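December, notebook 14, shelf life bench

Started 9:40. Humidity cabinet was at 62 percent overnight and held there, so the Baltness samples can stay in. Aled Lewis reset the logger after the power dip and the clock is now right. Earlier readings from this week are an hour off. Corrected in the sheet, marked in red.

Seal checks
Ran the Jarman sealer at 212 F on the plain film, then repeated with the printed film from Wirkico. Plain film peeled clean. Printed film left a whitish edge on the left jaw side. Swapped the jaw tape and ran it again, same edge. Could be the ink running too close to the seal area. Heledd will ask Wirkico for the artwork drawing with the margins on it.

Dwell time is still set too long for the thin stock. Did not change it today, one thing at a time.

Crispness
Rice crackers from the Droltadus lot tasted stale to me and to Angharad Ifans. Dardo Iturra thought they were fine. Texture meter is out for calibration, so this stays an opinion until it comes back. Keep the open bag, labeled, second drawer.

Reference packs
Store-bought packs go in the gray bin after they are logged. Please write the purchase date on the bin card and leave the pack itself unmarked.

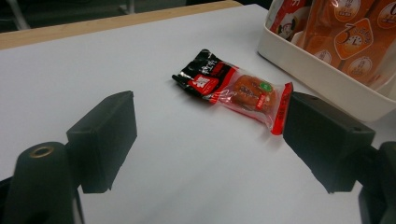
To do
Order film, 2000 ft roll, same gauge as last time.
Ask Solange Guerra if the small cabinet is free after lunch.
Redo the dye test on the printed film with fresh dye. The bottle on the shelf has gone thick.
Clean the left jaw again before anyone uses the sealer.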